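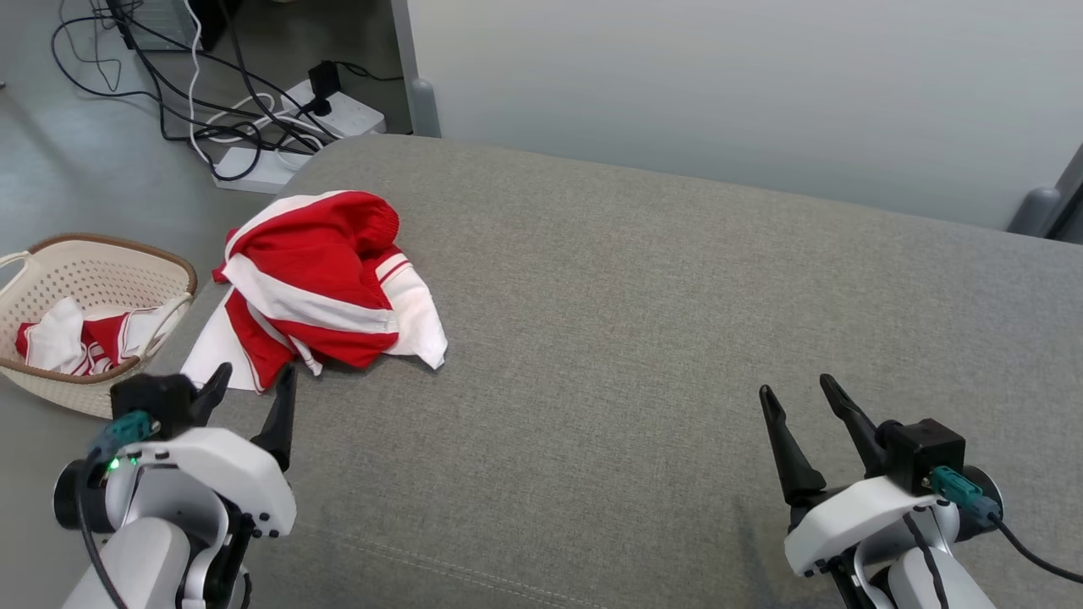
Section 4 covers the first use of the Windard front-loading washer, from the moment the hoses are connected to the end of the first regular load. Finish Section 3 (Unpacking and Leveling) before you start. The shipping bolts must be out and all four feet must rest firmly on the floor. You will also need a load to finish with in 4.4, and it pays to sort it ahead of time. A strong red with white stripes, like the crumpled piece on the gray cushion beside the laundry basket, goes with the darks for its first few washes. Leave whites and pale towels for a separate load.

4.1 Connecting the water

Parts needed: two inlet hoses (supplied), four rubber washers (supplied in the bag with the drain clip), pliers, a bucket, an old towel.

1. Turn off both water taps at the wall.
2. Hold the bucket under the taps and run each one for a few seconds to flush out grit. Turn them off again.
3. Push a rubber washer into each end of both hoses. The washer must sit flat.
4. Screw the hose with the red collar to the hot tap and the hose with the blue collar to the cold tap. Tighten by hand, then give each collar a quarter turn with the pliers.
5. Connect the other ends to the inlets on the back of the washer. Hot is on the left as you face the back panel.
6. Open both taps slowly and look at all four joints. Wipe them with the towel and look again after 15 minutes.

Caution: Do not reuse hoses from an old washer. Do not use thread tape on the inlet collars. The seal is made by the rubber washer, and tape can keep the collar from seating.

Note: If you have only a cold supply, fit the supplied Y-piece to the cold tap and run both hoses from it. Warm and hot cycles will take longer with this arrangement.

4.2 Connecting the drain

1. Unclip the drain hose from the back panel. Do not pull it farther out of the cabinet than the yellow mark.
2. Hook the end over the standpipe or laundry sink. The top of the hook must be at least 18 inches above the floor.
3. Fasten the hose with the drain clip so it cannot jump out when the pump starts.
4. Check that there are no kinks behind the machine once it is pushed back into place.

The hose should fit loosely in the standpipe. If you seal the gap with tape or putty, the washer may siphon itself empty while it fills, and it will show code E3. See Section 9.
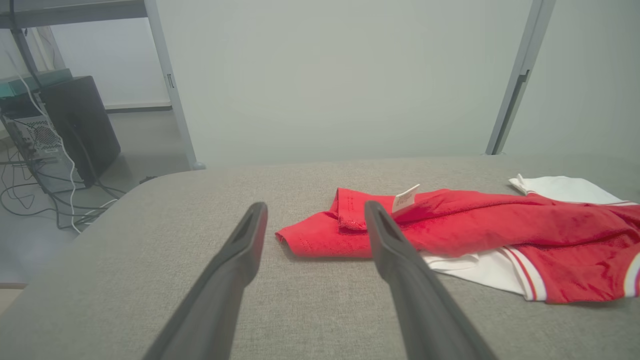

Can the drain hose be extended? Use only the Warnutmont extension kit, part W-1925, and no more than one kit per machine. Garden hose is too narrow and will slow the pump until the washer stops with code E2.

4.3 Running the empty cycle

The drum has been tested with water at the factory and a small amount may be left in it. Run one empty cycle to rinse it out before washing any clothes.

1. Plug the washer into a grounded outlet. Do not use an extension cord.
2. Open the door and check that the drum is empty. Take out the foam ring and the paper label.
3. Close the door until it clicks.
4. Pull out the detergent drawer and put one tablespoon of detergent in compartment II. Leave the softener compartment empty.
5. Turn the dial to Drum Clean.
6. Press and hold Start for two seconds. The door lock light comes on.
7. Stay near the machine for the first fill and the first drain. Check the floor behind it after each.

Pausing: press Start once. The door unlocks only when the water is below the sill and the drum has stopped. If the lock light keeps blinking, wait. Do not force the handle.

Caution: The door glass becomes hot during Drum Clean. Keep children and pets away until the cycle ends.

Some vibration in the final spin is normal. If the machine walks or bangs, stop it and go back to step 6 in Section 3. In most cases one foot is not touching the floor, or a shipping bolt is still in place.

4.4 Running the first load

1. Empty all pockets. Close zippers and tie drawstrings.
2. Read the care labels and set the dial for the most delicate item in the load.
3. Put clothes in one at a time, shaken open. Items pushed in as a ball tend to stay that way, and the spin may not balance.
4. Fill the drum no higher than the row of small holes at the back. You should be able to lay a hand flat on top of the clothes.
5. Add detergent. Follow the table inside the drawer for your water hardness. Use only detergent marked HE.
6. Choose the temperature and spin speed. Jerseys, shorts and other mesh or stretch fabrics should be washed cold on Sport, inside out, with no softener.
7. Press and hold Start for two seconds.

If you find you have left something out, press Start to pause. The Add light shows whether the door can still be opened. Once it goes off, the item must wait for the next load.

When the cycle ends, the display shows 0:00 and the lock light goes off. Take the clothes out promptly. Leave the door and the drawer slightly open so the inside can dry, and wipe the fold of the door seal with a cloth.

Note: Suds still showing on the glass after the last rinse mean too much detergent was used. Run Rinse + Spin and use half as much next time. This is common when changing over from an older top loader.
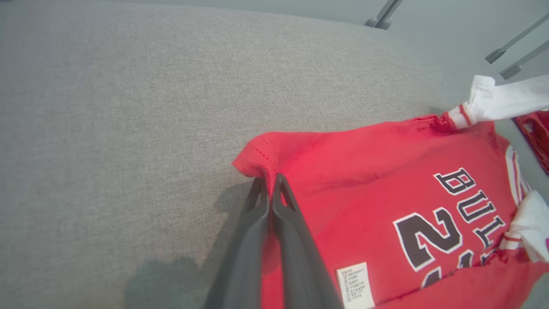 4.5 Setting the control panel

Language and sound can be changed at any time when no cycle is running.

1. Press Options until SET appears.
2. Turn the dial to the item you want: LANG, TONE, LOCK or COUNT.
3. Press Start to open the item, turn the dial to change it, and press Start again to save.
4. Wait for the panel to go dark. The setting is kept if the power fails.

LOCK turns off all the buttons except Power. To release it, hold Options and Start together until the key symbol disappears.

COUNT shows the number of cycles run and cannot be reset. A display of 3,784 means 3,784 completed cycles, including Drum Clean. Write this number down before calling for service. On machines with the Skitby control board, COUNT appears under INFO.

Continue to Section 5, Cycle Guide.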